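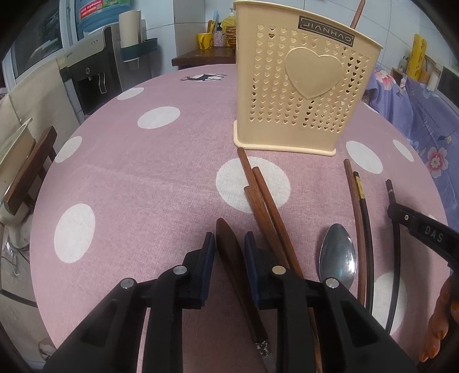 The ledger from the Isero mill

January 15, 2019

I spent most of the week with a wage ledger from the Isero mill. It covers 635 workers over eight years, and almost every entry is in the same hand. The clerk never signed it.

Ecaterina Tănase at the archive let me see the second volume too. In July the writing changes for two pages — larger, slanted, with sums crossed out — and then the first hand comes back. I don't know if the clerk was ill or just away.

One weaver was fined for singing. Her name is smudged, and I couldn't make it out even with a lamp. I have written to Itsuki Yagi, who has read the Zuslow parish registers, to ask if she turns up there.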